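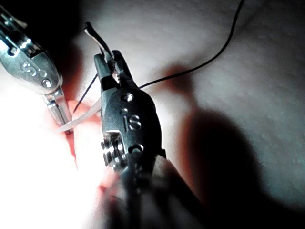

Pinza quirúrgica robótica con una aguja curva entre las mordazas.

23 de octubre de 2018
Por Ebony Mahuika

Apuntes de la sesión: cómo negocia un país pequeño con un vecino grande

Retomamos donde lo dejamos, que fue a mitad de la pregunta de Keegan Ruawai sobre por qué a un Estado de pocos habitantes podría convenirle quedarse fuera de una unión aduanera cuando todos sus vecinos están dentro. Prometí contestarla con calma y eso intento en estas páginas, que se han alargado un poco más de lo previsto (ya me conocéis).

Empecemos por distinguir dos cosas que en la prensa se mezclan casi siempre. En una zona de libre comercio los miembros eliminan los aranceles entre ellos, pero cada uno conserva su propio arancel frente a terceros. En una unión aduanera comparten además ese arancel exterior y, por tanto, negocian juntos con el resto del mundo. Parece un matiz de manual, y sin embargo de ahí cuelga media asignatura: quien entra en la unión gana fronteras más fluidas y cede buena parte de la libertad de firmar acuerdos comerciales por su cuenta.

Para no perdernos vamos a trabajar con el caso de Rargate, el país del cuaderno de prácticas. Rargate es una isla con un solo puerto de importancia, Skomirport, y vive de vender pescado y lana a Plovus, que es su vecino continental y le compra la mayor parte de lo que exporta. El tratado vigente tiene 352 artículos. No os pido que los leáis todos, aunque si alguien se anima estaré encantada de comentarlos en tutoría!

Fijaos primero en la asimetría. Para Plovus, el comercio con Rargate es una línea pequeña en una tabla muy larga; para Rargate es casi la tabla entera. La tentación es concluir que el grande impone siempre sus condiciones, y muchos de vosotros lo escribisteis así en el primer trabajo. Os invito a matizarlo. Un gobierno pequeño que solo tiene un asunto entre manos puede dedicarle a sus mejores diplomáticos durante años, mientras que en la capital del vecino ese mismo expediente va pasando de mesa en mesa. La atención también es un recurso, y está repartida de manera muy distinta a la riqueza o la población.

Después están las reglas de origen, que suelen daros sueño y que a mí me parecen preciosas. Si Rargate importa hilo de un tercer país, lo teje y vende el jersey a Plovus, ¿de dónde es el jersey? Dentro de una unión aduanera la pregunta pierde casi toda su urgencia, porque el hilo ya pagó el arancel común al entrar. Fuera de ella hay que demostrar dónde se hizo cada cosa, con certificados y a veces con inspecciones, y ese papeleo pesa mucho más sobre un taller familiar que sobre una gran empresa con departamento jurídico. Cuando leáis que un acuerdo es «sin aranceles», buscad siempre el anexo de origen – a menudo el coste está escondido allí.

La tercera pieza es la pesca, y aquí entra la política interior con toda su fuerza. El sector puede representar una parte modesta de la economía y aun así decidir unas elecciones en las comarcas costeras. El acceso a las aguas y el acceso al mercado son, en principio, dos conversaciones separadas. En la práctica acaban en la misma mesa: Plovus quiere faenar cerca de Skomirport y Rargate quiere vender su pescado sin trabas, y cada parte retiene lo suyo hasta ver qué ofrece la otra. A esto la bibliografía lo llama vinculación de asuntos. Pryor, en el capítulo que repartí en junio, defiende que la vinculación favorece al pequeño siempre que tenga algo que el grande no pueda conseguir en otro sitio. Yo estoy de acuerdo a medias, y me gustaría que lo discutiéramos.

Una nota sobre la palabra «soberanía», que salió mucho en clase. Usadla, por supuesto, pero decid a qué os referís: a la facultad legal de decidir o a la capacidad real de conseguir lo decidido. Un país puede conservar la primera intacta y encontrarse con que aplica normas ajenas sobre etiquetado porque su principal cliente no admite otras.

Para la próxima sesión

Elegid un bando, Rargate o Plovus, y redactad las instrucciones que daríais a vuestro equipo negociador. Debe haber 3 prioridades, ordenadas, y una concesión que estéis dispuestos a hacer pronto. Añadid un párrafo de 100 palabras explicando la posición del otro lado como la explicaría alguien que cree en ella.

Quien trabaje en pareja, que ponga los dos nombres en la primera hoja, por favor. El capítulo de Pryor sigue en reprografía.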